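Gernow Fulfillment – Horkdale Site

Search this site Enter keyword Go

Print this page | E-mail this page

Robot Packing Cells: Questions From Staff

We have been getting the same questions at shift meetings and in the box by the time clock, so the answers are collected on this page. It covers the mixed-goods area only. Pallet and carton lines are not part of this.

What is being installed?

Six two-arm cells, bought through Akimum. Each one handles loose small goods: snacks, tins, gift items, small household things. These are the orders that don't run well on the belt sorter because no two pieces are the same shape.

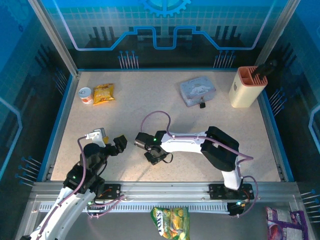 One of the two-arm cells with mixed goods on the work surface.

Will anyone lose their job?

No positions are being cut in mixed goods. The site has 156 people on the packing side and the headcount for next year is the same. Some jobs will change. If you hand-pack small goods now, you will be offered either a cell operator spot or a move to returns or kitting at your current rate.

What does a cell operator do?

You load goods, clear stops, check finished orders and pull anything damaged. One operator looks after two cells. You will also log items the arms have trouble with. Please fill in that log properly, including the item number, even on a busy night. It goes to Akimum every Wednesday.

Do I need any computer background?

No. Training is six shifts, paid, with a trainer next to you. The screen has a start button, a stop button and a list of messages. Programming is done by Akimum and our own maintenance group.

Which items are hard for the arms?

Shiny things, floppy things and anything with parts that swing. Snack bags crinkle and change shape. Metal clasps, rings and small charms are slow going because the fingers have to close on a narrow piece while the rest of the item hangs or rests against something. 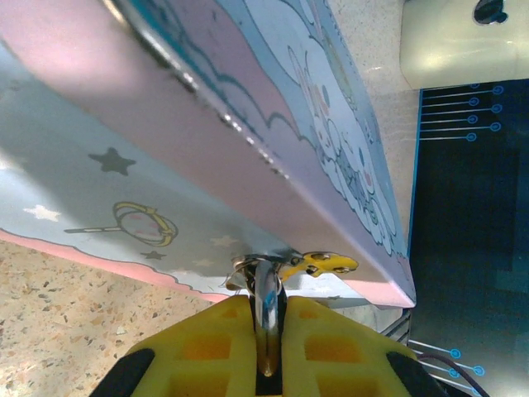
For now, gift items with hardware on them stay on the hand tables whenever the order is marked rush. Supervisors can also move an item back to hand packing if it stops a cell more than twice in a shift.

Are there still pack rates?

Hand table rates are unchanged. Cell operators have no personal rate. The target is some 500 pieces per cell per shift, and that number is for the cell – it will not go on your review.

Can I reach in to fix something?

Only after you press stop and the screen says the cell is safe to enter. Same rule for picking up a dropped item. Lockout is required for any work on cables or the rail, and that is maintenance only.

How do I sign up or say no?

Forms are at the Heffernan Street entrance and in the break room. Return them to your supervisor by the end of July. Saying no does not affect your shift preference.

Comments (6) | Share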